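From: Glória Carvalho
To: Didwood Bedding Swap list
Subject: Re: [didwood-swap] Character sheets for the kids' boxes?

Houda El Idrissi wrote:
> Hi all, I've got a pile of cartoon sheets from my sister and can't
> tell if people would want them. They're bright! Red, pink, writing
> all over. Would plain colours go faster? Also, does anyone know how
> to get them soft again after years in a cupboard?

Houda, yes please, bring the lot! Plain colours do go, but the cartoon ones are what the kids dig for, and I've seen grown-ups fight (nicely) over them too. I'm a complete convert. My favourite way to use a loud sheet is underneath a quiet blanket, something in a pale colour with a bit of pattern in the weave, so you get the bright stuff peeking out around the sides and your eyes still get a rest.

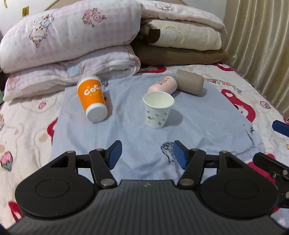 A light blue over white and pink is my pick of all the combinations I've tried, and I've tried plenty. The red lettering on a "HAPPY DAY" sheet looks fantastic next to it, and a blanket with a little cartoon of its own ties in without matching, so don't go hunting for a set. I'd take two things that get along over a boxed set any time.

For softness: warm wash, half the detergent you think you need, a cup of white vinegar in the rinse, then out on the line on a breezy day. Do it twice if they've been folded for years. I skip fabric softener on anything printed, it seems to dull the colour on mine. Kauko swears by tennis balls in the dryer and I'm willing to be persuaded.

Belmiro has the shelves ready and says we handed on some 600 pieces last winter, which I think is marvellous for a neighbourhood our size. Singles are shortest at the moment, fitted or flat. If you can pin a note with the size on each one you'll be my favourite person.

Drop-off is from 10 in the morning at the Abreu Street hall, side door. I'll have the kettle on!

Glória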